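Parallel jaw vs. soft fingers for a drinks counter, paper cups mostly
Forum: End Effectors and Tooling

cupside_oana
Posted 07/02/2025

We are picking a gripper for a mobile arm that has to work at a drinks counter. The jobs are: take a paper cup, put it at the water dispenser, move it to one of the tap dispensers, open and close a mini fridge, put a cup in the fridge or take one out. The arm is a Nava with a wrist camera and a head camera. Two grippers are on the bench right now.

Gripper A is a Hillex parallel jaw, electric, with flat rubber pads. Gripper B is a Jokow with three soft fingers, air driven.

I ran the same set of jobs with each one. The Hillex dented cups until I brought the force down to the lowest setting the controller allows. After that it held empty cups fine, but it let a full one slide when the arm stopped hard. The Jokow has not dented anything, full or empty. It is bad at the taps and I can't get it to open the fridge at all, because the fingers fold back when it pulls.

So each one does half the job. This is the head camera view of the counter, so you can see how much room there is between things. 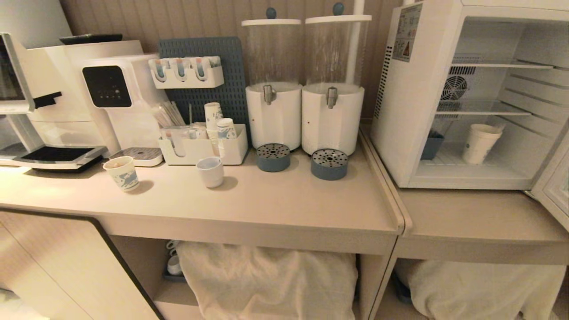

Counter from the head camera, fridge door open.

The two tap dispensers are side by side and the Jokow is wide when it opens. If I come in from the front to work the left tap, the outside finger gets close to the right one. The Hillex goes in with no trouble.

What would you use? I would like to stay with one gripper and no tool changer if I can.

Oana

iddrisu_a
Parallel jaw. Put better pads on it and stop there.

Flat rubber on a tapered cup touches along a thin line, so you need more force than you should. Cut or print a pair of pads with a shallow curve and a few degrees of taper to match the cup wall. We did this with the same Hillex and the low force setting was enough for full cups.

Air on a mobile base is a pain in my opinion. You carry a pump, you carry a tank or you listen to the pump all day, and you have one more thing that leaks.

virgil_e
I don't agree that it's settled by the pads. Curved pads fit one cup. There is a small ceramic cup to the right of the caddy in that view, and it's a different size and a different surface. If the arm has to handle that too, you are going to be cutting pads for every cup somebody brings in.

Soft fingers don't care. That is the whole point of them.

For the taps, don't grip them. Close the fingers and push with the knuckles. We do this with push buttons all the time.

iddrisu_a
The ceramic one is the easy case. It doesn't crush. You can grab it with flat pads, curved pads or a pair of pliers.

Pushing with closed soft fingers is not repeatable. The tips move sideways under load and the amount depends on air pressure. I measured 8 mm of drift on ours. On a small tap that's a miss.

virgil_e
8 mm at what pressure? Ours is nowhere near that. If you run the fingers at full closing pressure before you push, they get a lot stiffer. I would be surprised if you see more than 3 mm.

iddrisu_a
Whatever the default was. I didn't tune it. I'll give you that.

nidia.apaza
A question for Oana before this goes further. Where do the cups start? I see paper cups in stacks in the white caddy. Taking one cup off a stack is a different problem from picking up a single cup standing on the counter, and neither gripper is good at it. With a parallel jaw you tend to bring two. With soft fingers you can't get between the stack and the wall of the caddy.

If unstacking is part of the job, I would decide the gripper on that and let the rest follow.

cupside_oana
Nidia, for now the cup starts alone on the counter, near the edge, like the one in front of the drip tray. Unstacking is on the list for later. I tried it a few times with the Hillex out of curiosity and got two cups more often than one. I didn't try with the Jokow because the fingers won't go into the caddy.

Virgil, the ceramic cup is in scope. Iddrisu is right that the Hillex takes it with no trouble. The Jokow takes it too.

I'll try the full pressure push tonight.

nidia.apaza
For unstacking, look at thin fingertips on the parallel jaw. Long and narrow, with a small lip at the end that catches under the rim of the top cup. You grip just under the rim, lift a little, rotate the wrist back and forth, then lift the rest of the way. The rotation is what separates them. It works with one arm as long as the stack is snug in the caddy and doesn't turn with you.

The rim is also the stiffest part of a paper cup. If you grip close under it you can use more force without a dent. That might fix your full cup problem without any new pads. Where on the cup are you gripping now?

cupside_oana
Middle of the wall. The grasp planner picks the center of whatever it segments.

nidia.apaza
Then I would change that before buying or printing anything. Add a fixed offset up toward the rim and rerun the full cups.

zfurtuna
Coming at this from the camera side. A few things I would check.

The tanks on those dispensers are clear. If your head camera is a stereo depth camera, you will get holes or wrong depth there, and the planner may think the space is free. We had an arm go into a clear tank that way. We now put a hand-made collision cylinder around each tank, and we keep it a little bigger than the real thing.

The drip catchers have perforated metal tops. Ours gave noisy depth on that kind of surface, and the placing height jumped between runs. Set the height by hand once and lock it.

The fridge door is the third one. With the door wide open, our head camera can't tell where the edge is once the arm is in front of it. Use the wrist camera for closing.

None of this depends on the gripper, but it can look like a gripper problem in your results. A cup placed too low gets squeezed when the arm pushes down, and then you blame the pads.

cupside_oana
Zamfira, thank you. The placing height does jump for me. I had put that down to the Hillex slipping. I'll lock it.

I already have boxes around the tanks but they are tight. I'll make them bigger and see if the left tap is still reachable with the Jokow. I suspect it won't be.

virgil_e
On the fridge. You can stick a loop on the door and hook it with one soft finger. We used a strap from Iltby for a cabinet door and it held up.

iddrisu_a
Now you're changing the fridge to suit the gripper. With the parallel jaw you take the edge of the door and pull.

virgil_e
You wanted to print custom pads for one cup. I don't see the difference.

iddrisu_a
The pads go with the robot. The strap stays on the fridge. If the robot has to use another fridge, you need another strap.

virgil_e
Fair enough, if it ever has to use another fridge. Oana didn't say it does.

cupside_oana
It does, later on. There will be a second counter with different equipment.

Results from last night. I changed one thing at a time.

Hillex, grip moved up to just below the rim, flat pads, one step above the lowest force: no dents I could see, and full cups stayed put on a hard stop. I did lower the arm's deceleration limit after that, but the runs I'm counting were with the old limit.

Hillex with placing height locked: the cup goes down clean on both drip catchers.

Jokow, full closing pressure, pushing on the left tap: it worked, with less drift than I had before. I didn't measure it. With the bigger collision shapes around the tanks the planner refuses the approach from the front. It finds one from the side, but the elbow comes close to the coffee machine and I don't like it.

Jokow on the fridge: same as before. I didn't have a strap.

nidia.apaza
That sounds like the Hillex to me. Try the lipped fingertips when you get to the stacks.

virgil_e
I would still want to see it after 1,000 cups. Paper cups vary from sleeve to sleeve, and one step of force on that controller is a big step. With soft fingers you have more margin. But for two counters and a fridge door, I understand the choice.

iddrisu_a
Run it with the force logged, then you'll see whether there is margin or not. The Hillex reports motor current over the bus. It's good enough to show a cup giving way if you sample it fast enough. Don't use the built-in "object detected" flag, it comes on too late for paper.

cupside_oana
I'm logging current now. The flag is late, I can confirm that.

I'm going with the Hillex for the first counter and keeping the Jokow on the shelf. Virgil, I'll do the long run and put the number of crushed cups in this thread, good or bad. Nidia, if you have a drawing of the fingertip with the lip I would be glad to have it.

nidia.apaza
Sent you a message with the file. The lip is 2 mm. Go thinner if your cups are packed tight, but print it solid or it will snap.

zfurtuna
When you do the long run, save the wrist camera frames at the moment of grasp too. If a cup gets crushed you'll want to know how far from the rim the fingers were.

cupside_oana
Will do. I have to clear some disk space first.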